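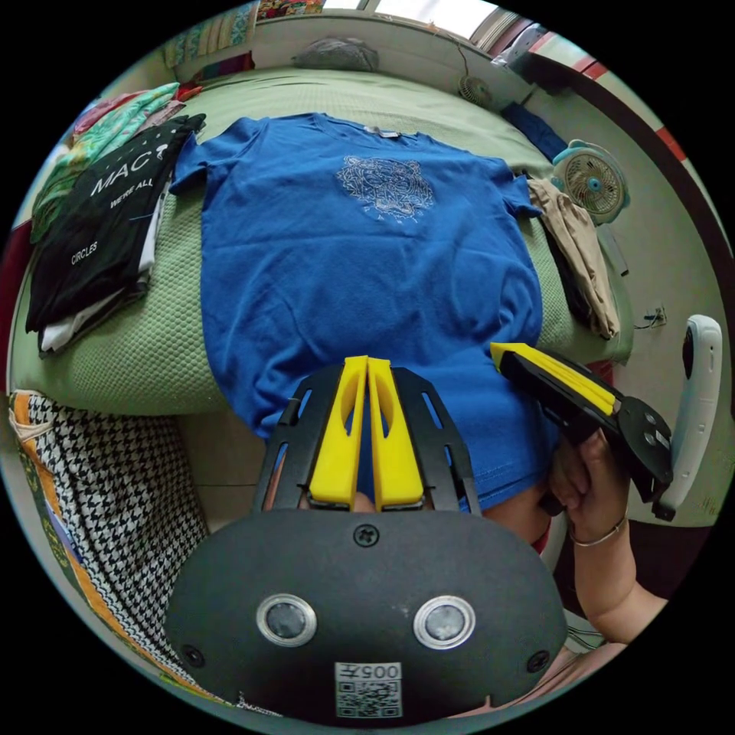

Como dobrar t-shirts em cima da cama e formar uma pilha estável

Dobrar roupa em cima da cama é o que a maior parte das pessoas faz, porque é a única superfície grande da casa que costuma estar livre. O problema é que a cama cede, a colcha agarra o tecido e a pilha tomba ao fim de meia dúzia de peças. Este guia explica como dobrar t-shirts em retângulo, com gola e estampado no sítio certo, e como empilhá-las para seguirem direitas para a gaveta ou para um saco.

O método serve para t-shirts de algodão de manga curta. No fim há notas sobre calças e outras peças.

O que é preciso

Uma cama feita, com a colcha esticada.
A roupa seca, já separada por tipo.
Um saco grande, se a roupa for para outra divisão ou para viagem.

Não é preciso tábua de dobrar. Experimentei a da Okari e a da Dedar, ambas de plástico, e as duas afundam no colchão. Em cima de uma mesa funcionam bem.

Antes de começar: preparar a cama

Estique a colcha a partir da cabeceira e deixe a almofada encostada à parede. As colchas com textura, tipo favo, têm uma vantagem: seguram a t-shirt enquanto se dobra o segundo lado. A desvantagem é que não se pode arrastar a peça, tem de se levantar e pousar. Numa colcha lisa acontece o contrário.

Divida a cama em zonas. Eu uso o meio para dobrar, um lado para a pilha já feita e o outro para o que falta. Quem é canhoto pode trocar. O importante é que a roupa por dobrar não fique em cima da dobrada, e que a zona do meio nunca seja ocupada.

Passo 1. Estender a t-shirt

Pouse a t-shirt com a frente para cima, a gola virada para o lado oposto ao seu e a bainha para si. Abra as mangas para fora. Se a t-shirt for comprida, a parte de baixo pode cair um pouco pela beira do colchão, não faz mal nesta fase.

Alise com a palma da mão do centro para os lados. Não puxe pela gola, que é a parte que alarga primeiro.

Se a peça tiver um bordado ou um emblema no peito, passe a mão à volta dele e não por cima. Os bordados repuxam um pouco o tecido e nunca ficam totalmente planos.

Passo 2. Virar e dobrar os lados

Vire a t-shirt de frente para baixo, segurando pelos ombros. Dobre um dos lados para o centro, com uma linha que vai do meio do ombro até à bainha. A manga vem junto – dobre-a para trás, de forma a não passar da beira do retângulo. Repita do outro lado.

A tira que fica deve ter a mesma largura em cima e em baixo. Para uma gaveta de 40 cm de fundo, com duas filas de roupa, faço tiras de 20 cm ou um pouco menos. Meça a primeira com uma régua e use-a como molde para as outras.

Passo 3. Fechar o retângulo

Puxe agora toda a tira para cima da cama, para não dobrar com metade no ar. Traga a bainha até pouco abaixo da gola, dobre outra vez ao meio se a gaveta for pequena, e vire a peça. A frente fica para cima.

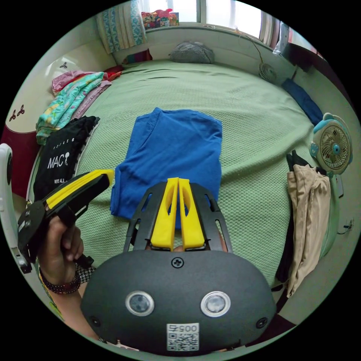
T-shirt azul já dobrada em retângulo, no meio da colcha. A beira de cima ainda está um pouco amarrotada.

Uma ligeira ondulação na beira de cima não é motivo para desfazer tudo. Passe a mão de lado, uma vez, e siga para a seguinte. Com o peso das outras peças, assenta.

Passo 4. Corrigir as mangas

O erro mais comum é a manga que foge. Quando a dobra lateral é feita à pressa, a manga fica torta lá dentro e sai por um dos cantos. Na gaveta, essa ponta prende-se nas peças do lado e desfaz a fila cada vez que se tira uma t-shirt.

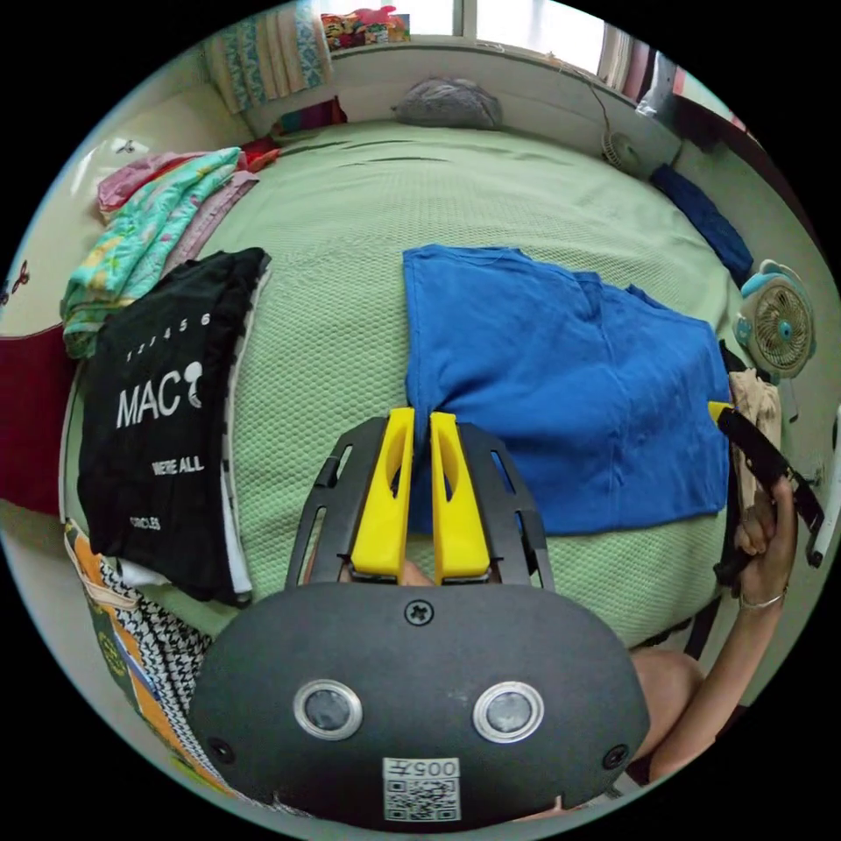
Manga a sair pelo canto superior direito. À esquerda, a t-shirt preta estampada e a pilha de roupa dobrada.

Para corrigir, não empurre a ponta para dentro com os dedos, porque só cria um chumaço. Abra a última dobra, levante o lado em causa, endireite a manga ao longo da tira e volte a fechar. Demora poucos segundos.

Se a manga for muito larga, dobre-a em duas partes: primeiro para dentro, depois para baixo. Nas mangas estreitas de criança basta uma dobra.

Passo 5. T-shirts estampadas

Nas t-shirts com letras grandes, escolha a dobra de maneira a deixar uma parte do estampado à vista. Não precisa de se ler tudo. Um pedaço de palavra chega para reconhecer a peça na gaveta sem a abrir.

Evite que um vinco forte passe pelo meio de um estampado de borracha. Com o tempo a tinta estala nessa linha, sobretudo nas peças que ficam guardadas do fim do verão até março. Se não houver maneira de o evitar, mude a altura da dobra de vez em quando.

Passo 6. Fazer a pilha

Agora que há várias peças prontas, junte-as na zona que deixou livre. Algumas regras:

As peças maiores e mais pesadas ficam em baixo.
As dobras ficam todas viradas para o mesmo lado. Se a pilha começar a inclinar, alterne uma ou duas.
Afaste a pilha da beira do colchão, onde a superfície é curva e a roupa escorrega.
As toalhas fazem pilha à parte. Têm outra largura e desequilibram as t-shirts.

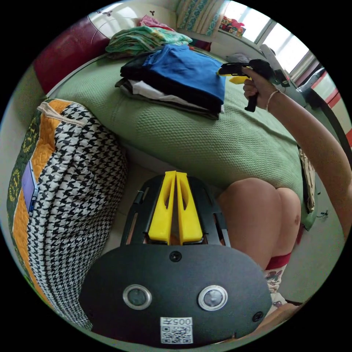
A pilha com a peça azul no topo e a preta por baixo. Atrás, uma toalha às riscas dobrada; ao lado, o saco acolchoado.

Em cima da cama não passo de 4 peças por pilha. Na gaveta ou numa prateleira pode ser mais. A maior que fiz numa prateleira foi de 23 t-shirts e manteve-se de pé, mas tirar uma do meio era um castigo.

Passo 7. Levar para a gaveta ou para o saco

Para transportar a pilha, meta uma mão por baixo, com os dedos bem abertos, e pouse a outra em cima. Não a leve contra o peito, que amarrota a beira da frente.

Se a roupa vai para um saco de pano, abra-o bem antes de pegar na pilha e ponha-o num sítio onde não tombe. Pouse as peças deitadas no fundo e preencha os espacos laterais com meias ou roupa interior. Para caixas rígidas, as minhas são da Takeda, as t-shirts também podem ir de pé, com a dobra para cima.

Outras peças

Calças: sobreponha uma perna à outra, alise, e dobre em três a partir da bainha. Deixe-as para o fim. São volumosas e ocupam o lado da cama enquanto se trata das t-shirts, mas se forem dobradas primeiro acabam por se desfazer com os movimentos da colcha.

Tecidos finos e escorregadios: dobre-os sobre uma t-shirt de algodão já pronta, que serve de base.

Peças de malha: nunca em cabide. Dobram-se como as t-shirts, mas só com uma dobra ao meio no fim.

Perguntas frequentes

Tenho de passar a ferro antes de dobrar?
As t-shirts do dia a dia, não. Sacuda-as bem antes de as estender a secar e alise à mão ao dobrar.

A minha cama é muito mole. O que faço?
Ponha uma toalha grande dobrada ao meio na zona central. Dá uma base mais firme e tira-se no fim.

Posso dobrar roupa ainda um pouco húmida?
Não. Mesmo que só as costuras estejam húmidas, a pilha ganha cheiro em poucos dias. No apartamento onde morei em Flandusbridge, com pouca ventilação, tive de voltar a lavar uma gaveta inteira por causa disto.

Página revista a 12 de novembro, com a nota sobre mangas largas no passo 4.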